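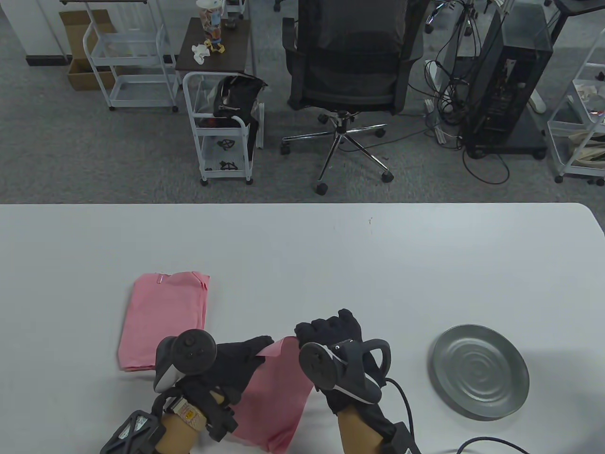 Towels again! I know, I know, we did sheets in July and I promised to leave the linen closet alone until the holidays, but then 17 of you wrote to me about hand towels and I couldn't let that go. (Hello and welcome if you're new, by the way. There are 1,556 of you on the list now and I still type this at the kitchen counter with my tea going cold.)

Most of the letters asked the same thing in different ways: why does my stack look fine when I make it and terrible by the time I've carried it down the hall? And I have opinions. I've been folding towels since I was tall enough to see over the dryer, and for most of those years I was doing it badly, with a lot of confidence.

My old way was to grab a towel by whatever I touched first, flap it, fold it against my chest, fold it again, and throw it on the pile. Quick, and pretty good exercise. But the chest fold is where it all goes wrong, at least for me. You can't see the back layer, so it creeps down an inch, and then you fold the creep in half and you have a towel that's fat on one side. Put a few of those on top of each other and the whole thing leans.

So now I find the corners first. One upper corner in each hand, let the rest hang, and wait a second until it stops swinging. Then it goes down on a table. A real table, please, and clear off enough of it that you aren't folding over the mail. The bed is okay if that's all you've got, but a mattress gives under your hands and you can't press anything flat on it. Couches are worse. I'll say no more about couches, I got into enough trouble over the ironing issue.

Hatsue Ebihara wrote in to say she pulls each towel by the long sides before she folds it, just a small tug, and that it's made more difference than anything else she's tried. I've been doing it all week and I'm annoyed at how right she is. Laundered towels get that wavy edge where the hem has shrunk up and the middle hasn't, and a tug gets some of it back. Not all! Some of mine are past saving and live under the sink now.
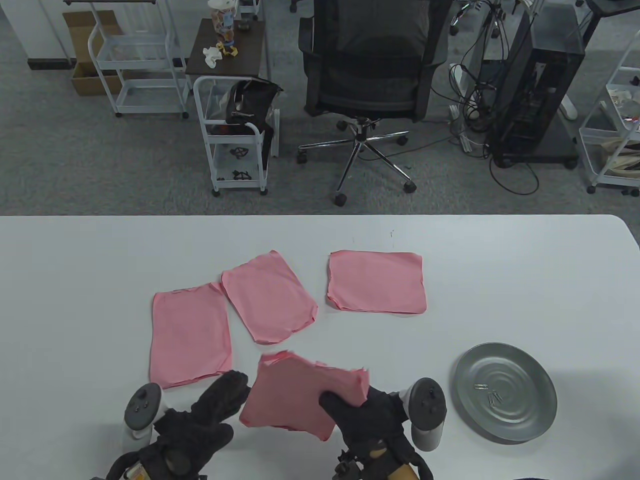 Sukilberg, Sep 6, 2023

Okay, spreading out. I used to think laying several towels flat before folding any of them was a waste of room, and if your table is small it probably is. But if you have a nice big one, try it once. When they're all down next to each other you notice things you'd never notice one at a time. That one's wider than its neighbor. That one has a corner that wants to curl. I had a whole set in the same pink, bought at the same time from Pintér on the corner, and I would have sworn they were the same size until I laid them out side by side. They were not the same size! No wonder the stack never came out even.

A couple of things from doing it this way:

Let them overlap if they have to. A corner lying over another corner hurts nothing, you're picking them up again in a minute anyway.

Smooth from the middle out with a flat hand. If you start at an edge you just push the wrinkle ahead of you and then it's sitting in the fold, laughing.

Pale towels on a white table are miserable, and I say this as someone who owned nothing but cream towels for years. Pink on white, though, you can see every edge from across the room. If your table and your towels match, put a dark sheet down first.

And sort by size before you make the stack. Toshiko Hayashi goes further and keeps two separate piles on two separate shelves, big and small, and her family has apparently learned to respect this. Mine would not. Mine would take from the middle.

Now, the fold itself. I do halves, then thirds. Long side to long side, press, then bring one end in a third of the way and the other end over it. All the raggedy layered edges end up on one side and you get a soft rounded fold on the other, and the rounded side is what faces out in the closet. Nazanin Esfahani does quarters and thinks thirds are fussy, and her closet looks better than mine, so take your pick. What matters is that you do them all the same way. Mixed folds are what make a shelf look messy, much more than a wrinkle here and there.

Tags! I nearly forgot tags, and there were several questions. I tuck mine in if I remember and I don't lose sleep if I don't. Please don't cut them off right up against the hem like I did to an entire Jandel bath set, because I nicked the stitching on half of them and they've been coming undone ever since. 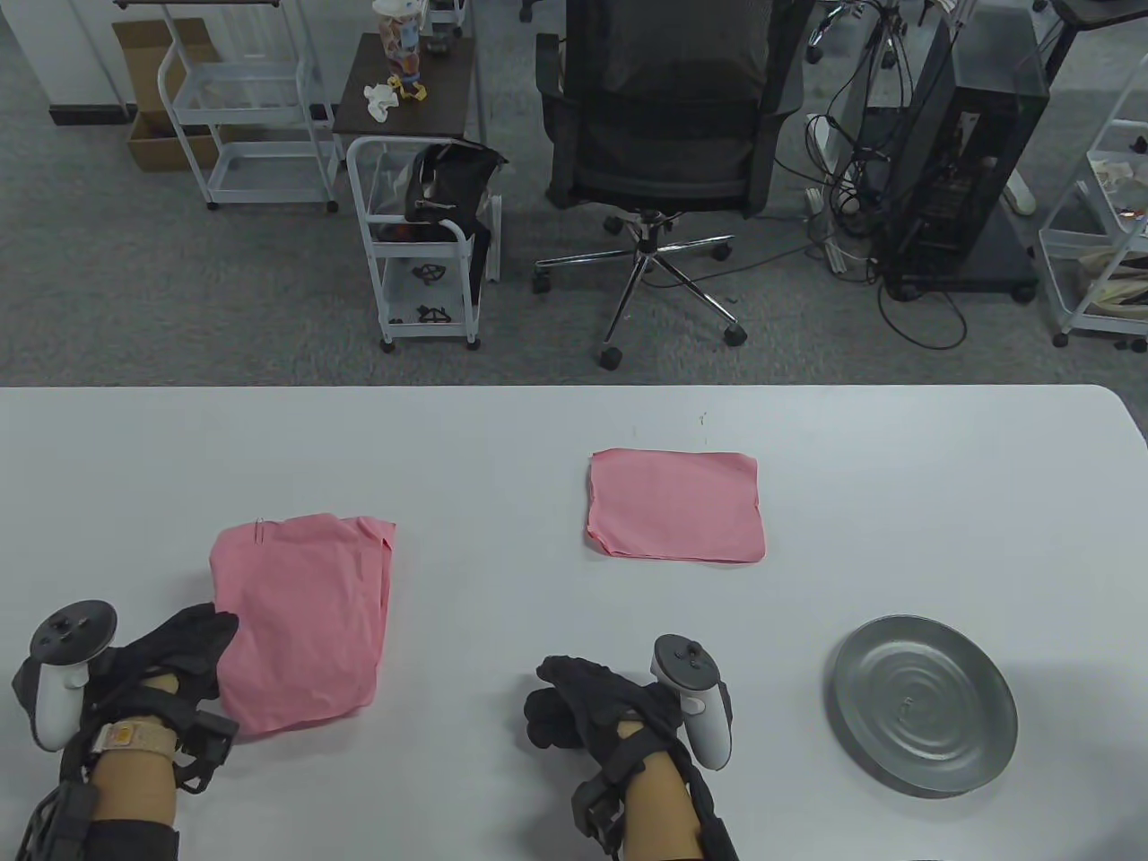
Two pink cloths on the white table, the smaller one with the neater fold.

The big ones are harder, no way around it. There's more cloth to keep track of and the layers slide over each other, and you get those soft ripples down one side that won't go anywhere no matter how much you pat them. What helps me is to set the towel down after the first fold and square up the top edge before I do anything else. If the top is uneven at that point, it'll be uneven at every fold afterward. I open it back up if I have to. It takes a few seconds and saves me muttering at the closet later.

I've also stopped trying to make the big ones match the small ones in height. They're big. Let them be a bit puffy. Press too hard and you just have a flat towel with sharp creases that looks like it came out of a suitcase.

A few loose ends from the mailbag. Asuka Murakami wants to know about fabric softener, and my answer is that I quit using it on towels because they stopped soaking anything up, but I like the smell and I miss it. Somebody (no name on the email, sorry) asked if rolling is better for a small bathroom. If you've got a basket, yes, roll. On a shelf they wander. And to the reader in Nutby who folds hers while they're still warm from the dryer, I do that too when I can, it's the best part of laundry in winter.

Dish towels next time, I think, unless you all talk me into fitted sheets again. Send me your stacks, the leaning ones too.

Nilmini Navaratnam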